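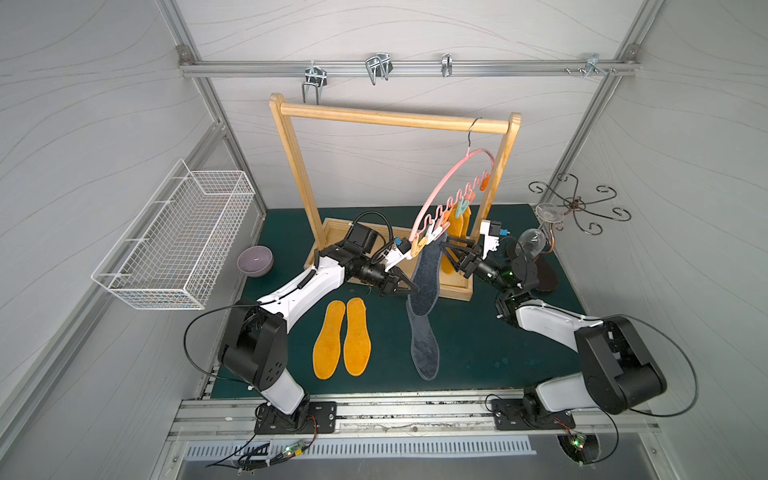 Mererid Yorath asks whether felt insoles should be hung by the toe or by the heel, and whether the instruction card ought to say so. The card as it stands says only "clip and hang," and she considers that too little for anyone using the rack without having read the earlier entries.

Notebook entry, Friday, 9:20 a.m.
Subject: hanging of insoles, felt and suede, on the small clothes rack
Entered by: Irja Mustonen

The question is accepted and will be carried to the next version of the card. The current position is as follows.

Felt. The gray felt insoles are soft and take a mark from any clip left in place overnight. The mark was fainter at the heel, where the Marken felt is thicker. Until there is reason to change it, felt is to be clipped at the heel, with the clip taking in no more than the edge.

Suede. The orange suede insoles hold their shape better, and either end is acceptable. The clip should not be dragged across the nap when it is released. One insole from the Femutach set already has a pale line across the toe from this, noted by Bronwyn Kereama on the inventory sheet. It remains in use.

Hanger. The pink hanger with the clips is retained. It was weighed this morning with a felt pair and a suede pair clipped to it and came to 165 grams, well within the 400 grams we have set as the limit for the top bar. The hanger was taken off the bar and put back 5 times without trouble. It does turn on its hook when the load is all on one side, and a single insole is enough to start it. Clip the first one near the middle and work outward.

Spacing. Insoles on neighboring clips overlap and rub. Vlastimil Tóth proposed leaving one clip free between them. This was tried and is adopted for felt. It is left open for suede, as it would use up the hanger too quickly when several pairs are out. 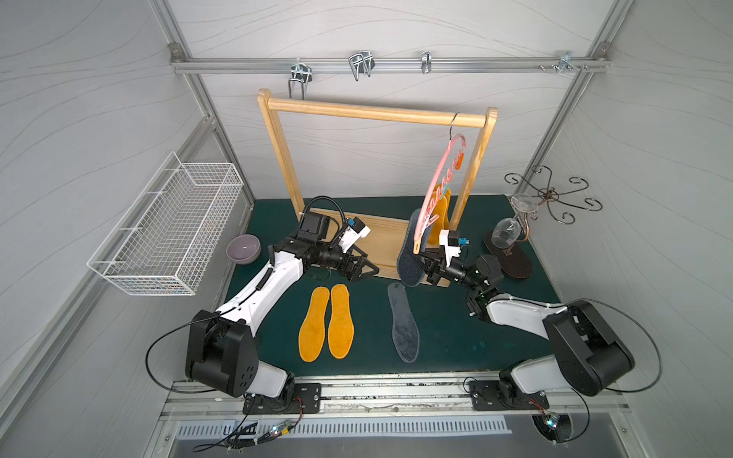 Height has also been raised. A felt insole clipped at the heel hangs low on this rack, and the long sizes may touch the base. The Prunley rack in the other room is taller but has a thinner bar, and the hanger hook slides on it. Hanne Suominen would prefer to keep the present rack and restrict it to the shorter sizes. I agree for now. The long sizes are to be laid flat.

Laying flat. Pairs awaiting their turn are placed side by side, toes the same way, left on the left. This was agreed in June and is not always followed. Mixed pairs were found twice this week in the Hutapea box, both times a felt with a suede – the sizes were the same, so the error was not noticed until the box was unpacked.

Drying time. Not settled. A felt insole dampened by hand and hung at noon was still cool to the touch after about 2 hours. The suede was not tested and should not be dampened for the purpose.

Open items:
Revised wording for the card, heel clipping for felt to be stated in the first line (Yorath, Mustonen)
Size limit for the rack, to be written on a tag and tied to the base (Suominen)
Free clip between suede insoles, yes or no (Tóth)
Replacement for the marked suede insole, price to be requested (Kereama)

Addition, 3:40 p.m. Mererid Yorath has read the above and asks that the card also show which side of the insole faces the clip handle. Top side out, as on the inventory sheet. To be added.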